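Can Machines Do Household Chores Yet? A Conversation with the Plornedum Program

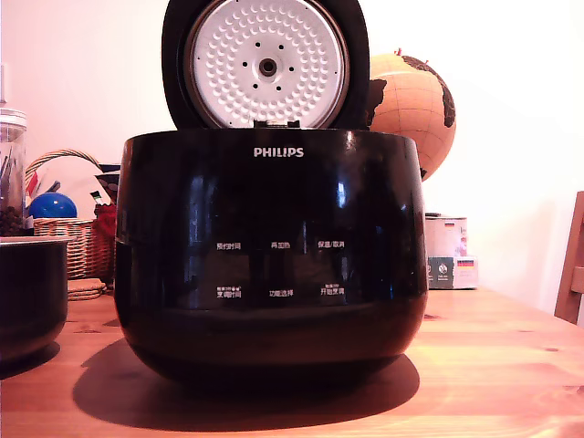

The Plornedum program was established at Nakow to answer a narrow question: which kitchen tasks can be handed to a machine today without a person standing by. In an interview held in June, the program's lead engineer was cautious.

"Cooking the rice was solved long ago," the engineer said. "What remains is everything on either side of it – fetching the pot, measuring the water, seating the pot properly and closing the lid."

Over the past season the team recorded 431 attempts at the full sequence in its test apartment in Flalstead. The arm finished 77 of them without help. Asked whether that figure was a disappointment, the engineer said it was higher than expected.

"Two years ago we could not complete one. Most failures now come at the lid or at the buttons. A glossy surface gives the cameras trouble, and a flat button gives the fingers very little to feel."

Labels are a further concern. Appliances are sold in many languages, and the control software, known as Tu, must match each label to a function before it presses anything. The engineer described this part of the work as reliable under good light and poor in the evening.

On the matter of cost, the program declined to give an estimate. It did confirm that four households will receive a trial unit, with a staff member present at every session.

"A family should not plan its dinner on this yet," the engineer said. "We would ask them to keep the measuring cup within reach."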